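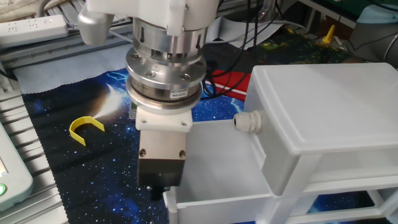
Our town council finally got to the broadband question on Wednesday night, and I stayed for the whole thing, which my knees are still complaining about. If you missed the earlier posts, the council wants to let Garken put up poles in the older neighborhoods, and in return Garken promises to hook up 1089 homes at a price regular people can pay. Sounds lovely! But the draft says nothing about what happens to that price after 18 months, and when Nadhirah Khoo asked (very politely, I thought), the answer went on for so long that I lost track of the question. You can find rules for almost anything with a plug these days, and I suppose somebody wrote one for every screw in that silver metal collar where the gripper joins the robot arm, so I don't see why a price can't be written down in one plain line.

To be fair to the council, they did listen. Agata Barbieri, who voted against the last plan, asked for the contract to be posted online before the vote, and most of the room clapped. I clapped too, and then dropped my notes under the chair in front, so what follows is partly from memory.

The other sticking point is the poles themselves. People on Henare Street don't want one outside the bedroom window, and I can't blame them, but my sister out there is still paying for a connection that gives up whenever the grandkids visit (all of them on video at once, bless them). She'd take a pole in the kitchen if it came with a decent signal.

The comment period is open through the end of January. I've written my letter already, a bit too long as usual, and I'll post it here once I've fixed the spelling.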